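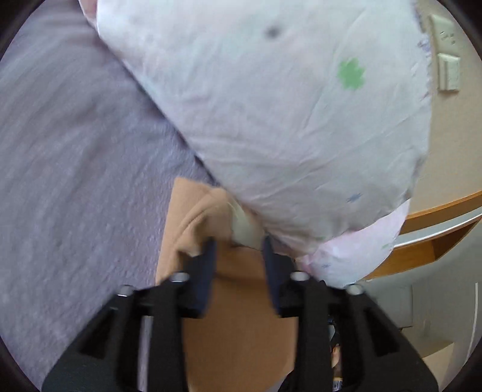 Pillow notes, March

The club's home task this term is making a bed with the hand-held gripper, and my share of it is pillows. Petro Mykhailiuk took towels, which he now regrets less than I regret pillows. The target is 300 usable demonstrations by the end of term, split between the members, with each one trimmed to start just before first contact and end just after release.

The gripper is our second build, called Umero for reasons that predate me. It has two fingers with soft pads and a trigger linkage. The first build, Eter, had a stiffer return spring and tired the hand after 40 takes. Kyrylo Didenko changed the spring over the winter and moved the trigger pivot back by 6 mm. I can now do a full session without stopping, although the thumb still complains on the stairs afterwards.

Where to grip a pillow is the main question. A full pillow is much wider than the jaws will open, so the fingers can only take a fold of the cover or a corner. I have been taking the end nearest to me. The middle of the cover can be pinched too, but you have to push down first to raise a fold, and the amount of push varies a lot between takes. Kyrylo thinks the variation is useful. I think it is noise, and I have put the middle grips in a separate folder until we agree.

Patterned covers were my choice. Plain white gave the tracking very little to hold on to in our first attempt, and we lost the position several times when the fabric filled most of the view. Small flowers and leaves are better. The pale pink parts are also handy when trimming, as I can find the end of the pillow quickly while scrubbing through a take.

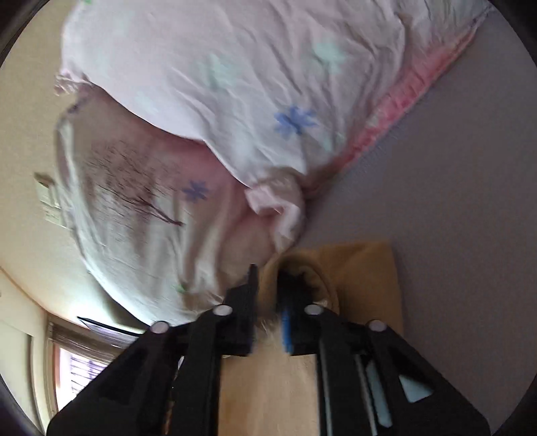
The second problem is other fabric. Anything soft close to the pillow tends to come along with it, and at normal speed I do not always notice until playback. Our labelling sheet only had a box for success and a box for failure. I have added a third, "extra item", and marked 5 takes with it so far. Petro wants these thrown out. I would keep them, as a policy trained only on tidy beds will be tested by Kyrylo on his own bed.

Speed matters more than I expected. Fast approaches blur, and a blurred approach makes the contact point hard to label. I now count to two between lining up and closing the fingers. It feels silly and the takes are longer, but the labels are easier.

Still to do: recheck the calibration after the spring change, rename the February folders to match Petro's scheme, and borrow the spare finger pads back from the Dmytriv workshop. Kyrylo has the trigger screws.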